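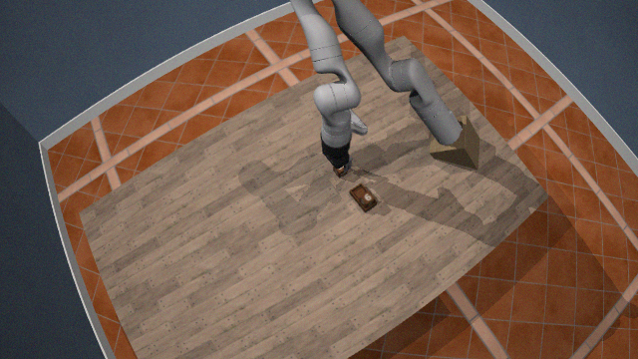 A customer wrote to us in January to say that every gripper works beautifully in the maker's own video, and could we please tell her which one works in her building. We have had worse job descriptions, and a few of us have written them.

Bamasano compares grippers, arms, cameras and controllers for people who are about to spend money on them. We don't make any of these things. We don't sell them either, and the makers don't pay us to say nice things, as you can tell from how rarely we say them. You send us a task and a shortlist. We try the shortlist on the task and write down what happened, including the parts where something ended up on the floor.

How we got here

The company began as 2 people at a packing equipment firm who kept being handed the wrong hand. The arm would be fine. The camera would be fine. Then somebody would bolt on a gripper chosen from a catalog at the end of a long Friday, and it would spend its working life squeezing things that didn't want to be squeezed. After the third of these we left and started doing the choosing as a business.

Our first paid job was a run of 912 picks for a client who wanted a yes or a no. The report came out at 91 pages and the answer was "mostly." We write shorter reports now. The answer is still "mostly" more often than clients would like.

What we do all day

A good deal of the early work is done in simulation, with two arms over a plank work surface and a few small things to pick up or put down around a little tray. It's cheap, the arms can't hurt anyone, and a bad idea can be thrown away before lunch. Simulated friction is kinder than the real sort, so a gripper that does well on screen has earned a turn on the bench and that's all it has earned.

Bench work happens in the back half of the building. Each gripper gets the same objects in the same starting places, with the same controller settings unless the maker's manual insists otherwise. If it insists, we follow the manual and say so in the report. We run the cameras under good light first and then under the light you have, so do please tell us about the skylight.

Two-arm jobs cost more. Two arms need to share a space without meeting in the middle of it, and most of the hours go into that, long before anyone gets to ask whether the fingers are any good.

Our rigs

The main bench is called Fraser, after the street we used to be on. The simulation setup is Trundovar, a name picked in a meeting that had gone on too long. Stotex is our scoring sheet. It has 5 headings: grip, release, placement, recovery and fuss. Release gets ignored by nearly everyone who comes to us, right up to the moment their gripper won't let go of something. Fuss covers cables, air lines, odd screws, and software that wants you to make an account.

Working with us

Send the task in plain words, along with the objects if they'll fit in a box. Please wash them. We'll send back a price and a date, and we are better at keeping to the price.

We turn down jobs where the winner has been picked already and the report is wanted to make it look considered. We also turn down anything alive. Eggs are fine.

Schools and small workshops pay the lower rate, and they can come and watch if they're happy to stand behind the yellow line and drink the coffee we have.

Recent from the bench

Parallel fingers or suction for flat boxes
Fraser gets a new top plate
Why we score letting go
Wrist camera or overhead camera: a long argument
Trundovar: changes to contact settings
Stotex sheet, blank copy for printing
Closed for stocktaking, Wed 2 July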